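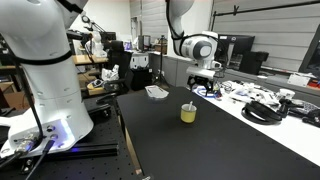

24th April. Flandier trial kit, second bench session. The kit as quoted is the gripper, the wrist plate, the cable set, the Pindus scripting layer and a year of remote support from their Cluvcombe office. We are reviewing it for the two-arm cell only. Cabling first, as that was the main complaint after session one. On the near arm the run down the column is held by a single black band and drops straight to the base, which leaves the base panel clear to get at. On the far arm the cable follows the left side of the upper link and loops at the joint, and there are thin wires looping off the right side of the wrist below that. The thin ones bother me. Flandier's sheet gives a minimum bend radius for the main cable and nothing at all for the wrist wires. Asked Obaidul to put this to support in writing.

Test object is still the small yellow cup with the utensil standing in it, on the black top, tray behind. The matte surface was picked to cut reflections and we should keep it for all comparison runs. Gripper parks open over the far right end of the tabletop.

Setup time: the quick start guide is fine up to the point where the second arm is registered. Step 13 refers to a menu that does not exist in our version of Pindus. Afroza found the same option under Cell > Frames. Noted for the report.

Payload and grip force: not measured today. The load cell is with Kanagaratnam for calibration. Do not quote the brochure values in the report until we have our own.

Cycle plan. 600 pick and place cycles on the cup, same start pose each time, then 100 with the start pose shifted by hand. Log finger current on every cycle. Flandier rates the finger pads for 4,000 cycles before replacement and sells them only in full sets, so pad wear has to go in the cost table. Afroza wants the utensil left in the cup for all runs. I would prefer a short block without it – the handle leans and changes the approach height, and I can't separate that from gripper error with the data as it stands. Agreed to do the block without it at the end if there is time.

Software. Pindus drops the connection to the gripper if the script is edited while the arm is enabled. Reproduced on both controllers. Workaround is to disable, save, enable. It costs little but should not be in a product at this price. Support says a fix is due in August.

The trial license covers both arms. The purchase quote covers one. Obaidul to get a revised figure before we write anything about value.

Open items:
Bend radius for wrist wires (OS)
Revised quote, two arms (OS)
Load cell back from Kanagaratnam (AS)
Corrected page for step 13
Spare pads, one set, before the 600 run starts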